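4.2 What people say they clean

Self-reported housework is a generous genre. In the Halungate survey, 126 households kept a diary for 2 weeks in July and logged 1,551 separate chores, a total that would suggest a town of spotless baseboards. Our home visits did not find such a town.

The gap was widest for jobs with no clear finish. Washing dishes was reported quite accurately, as a sink is either full or it isn't. Dusting was another matter. Diary keepers in the Cilitz district recorded it almost four times as often as our visitors could find any trace of it, and several entries read only "dusted, mostly."

Following Baumgartner, we separate surfaces by texture. Smooth ones forgive a quick wipe and reward it with a shine. Fuzzy ones (Fig. 4) give the cleaner no such encouragement, and in the diaries they hardly exist.
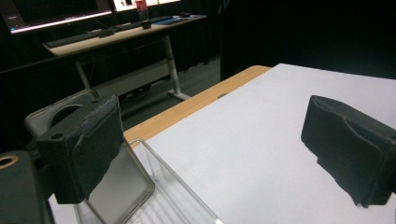 Fig. 4. Fuzzy dark pads with uneven edges, beside smooth black surfaces.

We also asked who had done each chore. In shared homes the claims regularly added up to more than the whole — a result the Dulter scale handles by dividing everyone's share until it fits. We kept the raw claims, which seemed to us the more interesting data.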